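Setting up your Hotier cooling mat

I've slept on mine since March, so most of this comes from getting it wrong first.

1. Unroll the mat and leave it flat for 40 minutes. Mine smelled a bit grassy (it fades, promise!).

2. Put your usual sheet on first, then lay the mat over it. I use a flowered one.

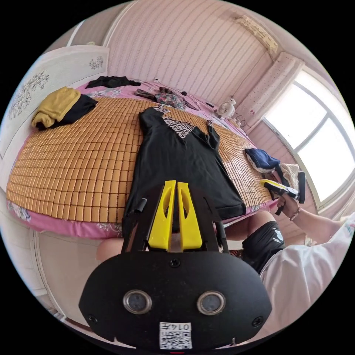 3. Check the corners. If one curls up, roll it the other way for a minute and try again.

Note: bamboo tiles can pinch bare skin if the cord is loose, so snug up the end knots before your first night. I do mine sitting down, on the edge of the bed.

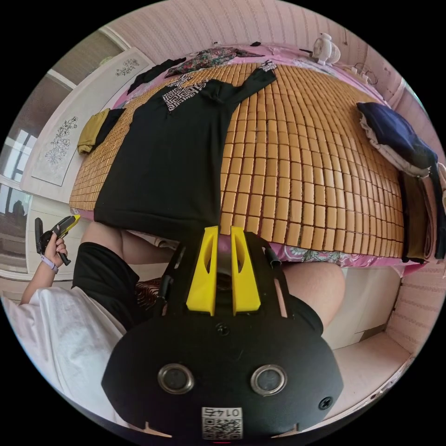

Once the knots feel firm, run your palm across and feel for rough edges. A little fine sandpaper sorts them out.

Caution: no washing machine, ever! Wipe with a damp cloth and let it dry in the shade for around 2 hours.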